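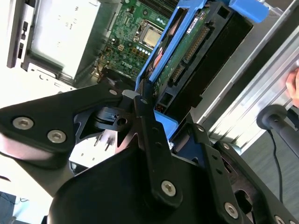 Gion Hauser

Wanted: people who take computers apart for a living and don't believe everything they read in a safety manual.

Clurnis is writing house rules for robots that strip old desktops. I've read the draft. It runs to 27 pages and tells you to keep a "suitable distance" from the gripper, which means nothing when your hand is on the rail and the hard drive sits in a blue plastic bracket with a release tab. Whoever wrote that hasn't pulled many drives.

We need 9 participants for one session of 60 minutes at the Grabner shop. You'll read the draft, work next to the arm, and mark every rule you would break by lunchtime. Repair or recycling experience required. Robot experience is optional, and I'd like a few people without any.

Pay is $40. You may stop at any point and still get paid. I can't promise the rules will change, but your comments go in unedited.

Write to Seung-woo Geum at Clurnis and say what you worked on last.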